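Retail Operations, week 6 - Confectionery and front-of-store lines
Notes to go with Thursday's lecture. Slides are on the course page, these are just what I'd want you to have in front of you for the tutorial.

Housekeeping first. Tutorial moved to the bigger room. Assignment 2 groups are up, if you're not on the list email Nantana Ongart not me. Bring a calculator, phone is fine.

1. Where we got to last week

Category roles. Destination, routine, seasonal, convenience. Confectionery sits across at least two of these depending on the shop, which trips people up every year. A family block of chocolate in a supermarket aisle is routine. The single bar at the till is convenience / impulse. Same supplier, same brand, maybe even the same recipe, but different job, different margin, different rules for how you order it.

2. Margin vs markup (again)

Half the class mixed these up in the quiz so once more.

Markup = profit over cost.
Margin = profit over selling price (ex GST).

Bar costs you 80 cents, you sell it for $2 ex GST. Profit is $1.20. Margin is 60 per cent. Markup is 150 per cent. If a rep tells you a number and doesn't say which one it is, ask. Reps like markup, it sounds bigger.

Multi-buys pull the margin down fast. Work out the new margin on the whole bundle, not on one unit. In the case study the owner did it on one unit and thought she was doing fine for most of the winter.

3. Small formats

Why do small bars earn so much for their size? Price per 100 g is much higher than the big block and shoppers rarely check it, because the total spend feels like nothing. Cheap to say yes to. Parents buy them as a treat with a limit built in. Offices buy bags of them for the bowl at reception.

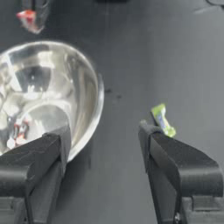

Downside is handling. Lots of units, low value each, easy to pocket, and they go missing in stocktake. Shrinkage on minis and singles is nearly always worse than on blocks. Things that help: keep the fill line in sight of a staff member, count the top few sellers weekly instead of waiting for the full stocktake, don't overfill the tubs. Overfilled tubs look generous but you lose track of rotation and the old stock sits at the bottom until it blooms.

Bloom - the whitish film on chocolate. Fat bloom is from warmth, sugar bloom is from damp. Safe to eat, but customers bring it back anyway. Credit them, don't argue.

4. Colour and the shelf

Shoppers find things by colour well before they read a name. Long-running flavours tend to own a colour (mint and green is the usual one) and when a supplier changes the wrapper expect a dip for a few weeks while regulars walk straight past it. Tell the supplier. They sometimes fund a shelf talker if you ask nicely.

Colour blocking - group by colour so each flavour reads from a distance.
Brand blocking - group by supplier. Suppliers want this one, obviously.
Mixed - what most small shops end up with, usualy by accident.

Fongchan Bunnag's reading (chapter on adjacencies) is good on this. Skim the first part, the bit on sightlines is what's examinable.

5. Ordering

Reorder point = daily sales x lead time + safety stock.

Worked one: Clostonus sells 20 mint bars a day. Royer delivers on a seven day lead time. Safety stock 60. So 20 x 7 = 140, plus 60, reorder at 200. When stock on hand hits 200, you order. Not when the tub looks low.

Summer changes this. Some suppliers wont ship chocolate on very hot days, so lead time stretches and the safety stock has to go up with it. Redo the sum with lead time of ten days before the tutorial and write down what you get.

6. For the tutorial

- Finish the Clostonus sum above, both versions
- Read the Astent case, pages on the front counter only
- Pick a real shop near you, look at what's within reach of the till, note the grouping (colour, brand, mixed). Ask before taking photos in the store please
- One paragraph on what you'd move and why

Sisuder case is optional this year, it's long and the figures in the back table don't add up, I've asked for a corrected version.

Next week: dairy and short-life lines. Read the waste section beforehand or the lecture won't make much sense.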